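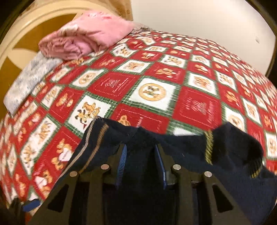

30/01/2019

Bedroom day. Finally. Been putting it off since the holidays and the pile on the chair was getting taller than the chair.

Started with the bed. The teddy bear spread is staying on until it gets warmer, I don't care, red and white squares cheer me up in January. Pink blanket I roll now instead of folding. Takes less shelf and I can yank it out one handed at night.

Then the closet. Four bags for donation, one for the trash. Found a Kokeo catalog from 2000 (why) and teh receipt for the curtains. Also 40 hangers, most of them bent. Out.

Still want a storage bench for the foot of the bed. Falitz has one for 416, Shevchuk wants 600 for pretty much the same thing with nicer legs. Measured twice and it just fits if the door opens all the way. Might wait for a sale.

Pillowcases need a wash, rug needs a real vacuum, under the bed I did not look. Tomorow maybe.

Have to run, dinner isn't started and I'm out of onions. Will post the closet when it has doors again.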